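Ticket 110: sourdough starter gone flat after move to Clarndale
Opened by Ayane Minami, status: solved!
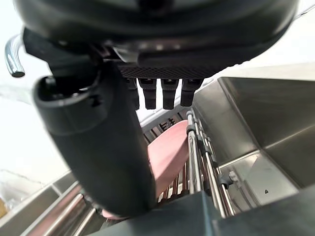
22nd December. Starter stopped rising the day I moved in. Fed it 1:1:1 as always, same rye flour, and got 2 sad bubbles.

Update: Shigeru Sakamoto asked about the tap water. Switched to bottled, no change. Good thought though!

Update: kitchen reads 54 F at night, brrr. Put the jar in the oven with just the light on and it doubled in 14 hours!! So happy. Reiko, I'm saving you a loaf.

Closing. Please reopen if yours is still flat somewhere warm.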